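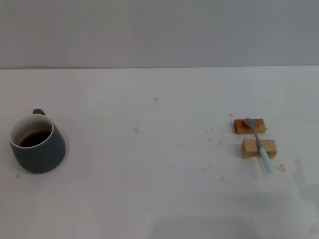
I went to a robot open day in March and I've been cranky about it ever since, so here goes. Wrote most of this on the train, the rest at the kitchen table. Apologies for the state of it.

The hosts were a company called Trollitz, out past the ring road in one of those business parks where every building is the same colour. They had the doors open from ten till three. Free parking, sausages outside, name tags. The star of the show was an arm they call Zaris, and what Zaris was going to do for us was stir a cup of coffee.

That's it. Pick up a spoon, stir, put the spoon back down.

I heard a man behind me laugh when it was announced. Fair enough. We'd been handed a brochure at the door with a centre spread of a gleaming kitchen, dinner on the bench, a family looking pleased with itself. Then you walk through and it's a mug on a white table with crumbs on it. Two wooden blocks with the spoon laid across. I think the crumbs did more for me than the brochure did. My own table has crumbs.

So why cranky? Because of how we were asked to watch it.

There was a fellow with a headset mic doing commentary, and he was good at it, I'll give him that. Every try that went well got a big hand. Every one that didn't, he talked over. Spoon slides off the block, he's telling us about the future of aged care. Arm stops dead halfway, he's asking if there are any teachers in the room. By the fourth go people had learned when to clap and when to look at their phones, and that's a lousy thing to teach a crowd that has driven out on its own time to look at something.

The stops were the best bit! I wanted to know about the stops. What is it stuck on? Does it know it's stuck? Why does it go for the handle end one time and the bowl the next? Questions any kid would ask, and plenty of kids were there, and one did ask, and got told to hold that thought till the end. There was no end. There were sausages.

I did get one answer, by hanging back. Evaristo Caruso works on the gripping side and was off at a bench by himself with a laptop, no headset mic. He'd been there since before six that morning. He had the numbers for the spoon job right there and read them out to me like a bloke reading the cricket. They'd logged 1,813 tries at it since they started. 1,060 had gone right start to finish. I did the sum later on my phone, it's a bit under six in ten.

Now I thought that was terrific. Six in ten, at a fiddly little job, with a thin spoon balanced on two blocks. I'd have clapped for that. I'd have told people at work. But the number wasn't on any poster and it wasn't in the brochure, and when I asked the headset fellow about it on the way out he said they prefer to focus on the journey. Mate.

Caruso also let me look at what the arm has to go on. I'd assumed, and I bet most people there assumed, that it sees more or less what we see, mug here, spoon there, off you go. He clicked through a run of stills from the small camera down near the hand.

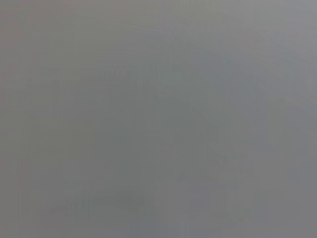
Grey. A lot of it was plain grey, one after another, soft as fog. I asked him which bit was the spoon and he said in that one he couldn't tell me either. He wasn't embarrassed. He said you get plenty like it and the job is working out what to do with them, keep them, chuck them, lean on the other camera up top. He talked for maybe ten minutes on this and I followed half. Best ten minutes of the day, and there were three of us listening. The rest of the building was in the main hall watching a video with music on it.

And this is my whole argument really, I should of put it first. Show people the grey ones. Put them up on the big screen. If you stood a crowd in front of that and said, right, this is what it's got, now watch it try to stir a coffee, you'd have had the whole hall leaning in. You'd never hear a laugh at the back again.

I know the reply because I've had it already, from a friend in sales. People don't want to see the works, they want to see it work. Maybe at a trade fair. But an open day has open in the name. The shire gave them the road signs and a mention in the newsletter, some of us caught two buses. We weren't buying. 29 of us in my group by the sign-up sheet and I'd be surprised if one person was in the market for a robot arm.
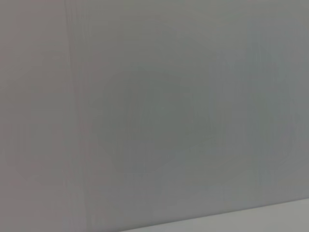
The other thing I hear is that ordinary people will get the wrong idea. Tell them it fails four times in ten and they'll go home and say robots are rubbish. I don't buy it. We put up with worse odds all the time. I've been making pastry for years and I wouldn't like my tries logged. We barrack for footy teams that win one in five. People are fine with failing if you let them see what's hard about it. They get suspicious when they're steered away from it, and on that day they were steered, gently, with a microphone.

A smaller gripe while I'm here. The tour was timed so tightly you got one look at the table and then moved along. about 400 people through in five hours, they were very proud of that, it was on their page by teatime. Fewer people for longer would have suited me. Let a kid set the spoon down crooked and see what the arm makes of it. Let someone swap the mug. It'd be slow and it would go wrong and there'd be nothing to put music on.

Would I go again? Yes. I'm on the list for the next one, same place, they say Zaris will be moved on to something with a tea towel. I've emailed to ask if Caruso's bench can be put in the main hall. No answer yet, will add it here if I get one.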